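Memano Frühstückstisch: README

Stand: März
Herausgeber: Skenia
Version der Objektliste: 37

Inhalt

Der Teilsatz umfasst 1010 Episoden zur Aufgabe "Essen auf den Teller legen". Gedeckt wird an einem weißen, glänzenden Tisch. Als Ziel dient in allen Episoden ein runder, lavendelfarbener Teller mit erhöhtem Rand. Die Lebensmittel liegen zu Beginn direkt auf der Tischplatte. 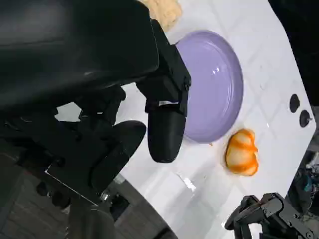 Eine Episode gilt als abgeschlossen, wenn das Lebensmittel vollständig innerhalb des Tellerrands liegt und nicht mehr berührt wird. Auf dem Rand aufliegende Stücke zählen als Fehlversuch. Die Lage auf dem Teller ist nicht vorgegeben.

Objekte

teller_lavendel: rund, flacher Spiegel, glänzend. Position variiert zwischen den Episoden.
broetchen_beige: länglich-oval, Oberfläche leicht faltig.
orange_geschaelt: Schale aufgerissen und ausgebreitet, weiße Innenseite teilweise sichtbar.
becher_tuerkis: zylindrisch, ein Henkel. Reines Umgebungsobjekt, wird nicht bewegt.

Die Bezeichner sind in allen Sprachfassungen identisch. Umlaute werden aufgelöst.

Bekannte Einschränkungen

Teller und Tischplatte spiegeln. Glanzlichter auf dem Teller wandern mit dem Blickwinkel und wurden in früheren Fassungen der Masken vereinzelt als eigenes Objekt geführt.
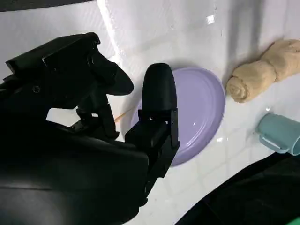
Betroffen waren 70 Masken. Sie wurden mit dem Werkzeug Vusix neu gezogen; Glanzlichter gehören seitdem zur Fläche des Tellers. Bei der Orange zählen Schale und Fruchtkörper als ein Objekt. Teilverdeckte Objekte werden nur im sichtbaren Bereich maskiert, der verdeckte Umriss wird nicht ergänzt.

Annotation

Jede Episode trägt einen Anweisungssatz auf Deutsch und Englisch. Beispiel: "Lege das Brötchen auf den Teller." Eine Stichprobe von 100 Episoden wurde doppelt annotiert. Abweichungen betrafen vor allem den Zeitpunkt des Ablegens.

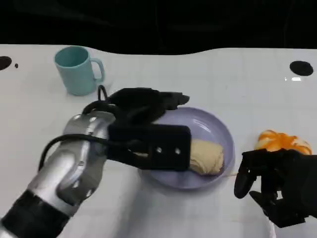

Zitierweise

Stergiou: Memano Frühstückstisch, Objektliste 37. Skenia.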